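Hikideck project - progress report on the second funding period
To: Mahtab Talebi, Tralline program office
From: Behrouz Soltani, Edatdale group
9 April 2019

Dear Mahtab,

Thank you for your patience while we got our numbers in order. You asked in your last note for something a little fuller than the usual spreadsheet, with more about how the work is going and less about line items, and I am glad to oblige. The budget sheet is attached separately and there is nothing alarming in it. We are slightly under on travel and slightly over on printed parts, and the two nearly cancel out.

To recap where we stood at the end of the first period: we had shown that a person holding a gripper can teach a small tabletop policy to pick up and set down ordinary things, and that the policy carries over to an arm with the same fingers. What we had not shown was whether it holds up when the recordings come from places that look like the places people use. All of the early data came off one bench with one lamp over it, and your reviewers were quite right to push us on that.

So most of this period has gone into recording. We closed the collection in March with 2613 demonstrations on disk, of which 738 are of the table-setting task that we promised you in the proposal. The rest are simpler reaches and transfers that we use for pretraining. I had hoped for a more even split, but table setting is slow work and I did not want to hurry the people doing it.
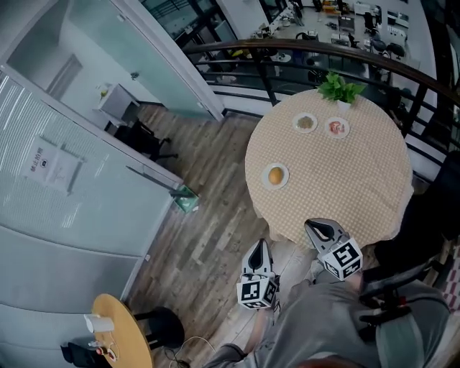 The table-setting task is the one I am fondest of, and also the one that has taught us the most about our own tools. A person stands at the table with a gripper in each hand and works with plates and food until the layout matches the card for that session. We have learned to like a round table with a checkered cloth on it, because the edge of the cloth gives the policy a soft, uneven boundary to deal with and the pattern gives the tracker plenty to hold on to. White plates, a plant at the far side, one plate set down nearer the person than the other two - that sort of arrangement is about as crowded as we go at present. The marker cubes behind the fingers are what tie the head view to the hand views, and how well the cubes can be seen decides more or less everything that comes later in the pipeline.

That brings me to the main method change of this period, which you will remember as the item we called "alignment" in the plan. In the first version, each hand kept its own estimate of where it was, and we joined the two afterward using the start of the recording. It worked nicely on short episodes. On longer ones the two estimates wandered apart, and by the time a plate was being set down, the left hand and the right hand disagreed about where the table was. The new version lets each hand correct the other whenever one of them gets a clean look at the other's marker. We have been calling this the Hiebert step in the group, after the building where we first got it running, and I am afraid the name has stuck.

The effect was larger than I expected. We held back 200 of the table-setting demonstrations from training and ran both versions over them. With the old joining, long episodes were the ones we most often had to throw out, and with the Hiebert step the long ones survive nearly as often as the short ones do. I will send the full table when the second annotator has finished going through it. I would rather you had one set of figures from us that stays put than two that don't quite agree.

There is a cost, and I should be plain about it. The correction only helps if the hands see each other often enough, and people have very different habits. Some hold their hands close together and low, and their recordings are lovely. Others work with their arms well apart, and we can go a long stretch with no cross view at all. We tried asking everybody to bring the hands together between moves. It made the recordings tidier, but the motions became stiff in a way that the policy then copied faithfully, so we dropped that instruction and took the loss.

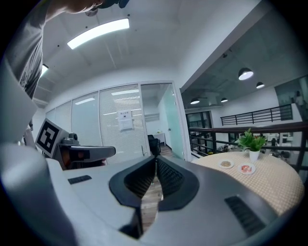 Cross views also depend on what else is in the picture, and this has been the subject of a good deal of friendly argument between me and the students. My own feeling was that we should stick to plain backdrops. Theirs was that the whole point of the second period was to leave plain backdrops behind, and they won. From the hand, a cross view has the other gripper's square marker in it together with bright ceiling lights, a glass partition with blinds, and hanging lamps, and the detector has to find the one thing that matters among all that. Glass worries me most, as it can hand back reflections of the ceiling lights. We now reject any marker reading that would imply the hand had jumped since the previous reading, and that simple test has done more good than the two cleverer ones we tried before it.

On the policy side I can report steady progress and no fireworks. The model trained on the full set places plates more gently than the one we showed you at the last visit, and it recovers better when a plate is nudged. Food is still hard. Round items roll, soft ones stick to the pads, and we have not yet settled on how wide the fingers should open before an approach. I expect to spend a fair part of the next period on this.

For the coming months, then, we plan to finish the annotation, freeze the Hikideck data format so that the other Tralline groups can read our files without writing to me first, and repeat the arm trials at Edatdale with the new training set. I would also like to move a small amount from travel to parts, to cover spare finger pads. If that needs a form, please send it along and I will fill it in the same day.

It has been a good stretch of work and the group is in fine spirits. You would be very welcome to come and see the trials once the arm is back on its stand.

With warm regards,
Behrouz Soltani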